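4.2 What people told us about leftovers, and what they told us about plates

I should own up at the start of this section that leftovers weren't what I set out to study. The plan, such as it was, was to look at how households in Litberg decide what goes in the bin after an evening meal, and the first draft of the interview guide hardly mentions keeping food at all. Then we did the pilot chats in January and every single person wanted to talk about the bit of curry in the fridge! So the guide was rewritten over a fortnight, with a lot of help from Wajid Swati, and what you're reading is the result of that rewrite.

The diaries came first. Households wrote down each evening meal, who ate it, what was left and where it went. We ended up with 3,688 entries, which is far more than I'd hoped for, and some of them are lovely. One woman wrote half a page on a baked potato. Others are a bit thin ("pasta, none left", night after night), and I've tried not to lean on those too heavily in the coding. Entries where the handwriting beat both of us are left out of Table 3 but kept in the archive.

What struck me, reading them through, is how rarely people describe throwing food away as a decision. They describe it as something that has already happened. The rice "had gone". The soup "was past it". Vasiliu makes a similar point about bread, and I think it holds for nearly everything except meat, where people were quite happy to say "I binned it" in so many words. I don't have a tidy account of why meat is different. Cost may come into it, and so may worry about getting ill, and in the interviews people slid from one to the other within a sentence.

The second thing is portion size, and this is where I have to be careful. Several people said they cooked the same amount as they always had even though a child had moved out or a partner now worked evenings. You could put that down to habit, and plenty of the earlier work does. But when I asked them to show me how they measured rice or pasta they mostly didn't measure at all. They filled the pan they'd always used, or they tipped it on to the plate until the plate looked right. "Looked right" came up so often that Wajid made it a code of its own.

So we asked about plates. I'd expected shrugs and got the opposite (one couple in the Tarnine flats had clearly been having this argument for years). People know which of their plates are big and which are small, they know which ones came from whose mother, and they have firm views on colour. Dark plates were said to make a meal look smaller or smarter, depending on who was talking. Pale ones were "everyday". Most of the homes we went into had a mix of the two, racked together, as in Figure 7.
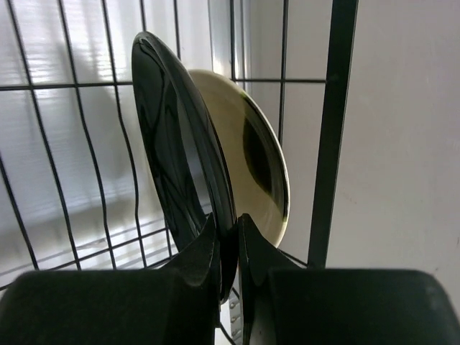

6 min read

Figure 7. Dark and pale plates stored upright: a glossy black one, with a cream one behind it.

I can't say from these data that plate colour changes how much gets served, and I'd ask readers not to quote us as if we had. The diaries don't record which plate was used, which with hindsight was daft of me. What I can say is that people believe it matters and talk about it as though it guides their hand, and that the belief turned up in small households and large ones alike.

There's one more wrinkle. Of the people who said they saved leftovers "always", 2 kept them on the plate itself with another plate turned over on top, as their grandparents had done in Ivum. Everyone else used tubs. I come back to tubs in 4.3, where the lids get a discussion of their own.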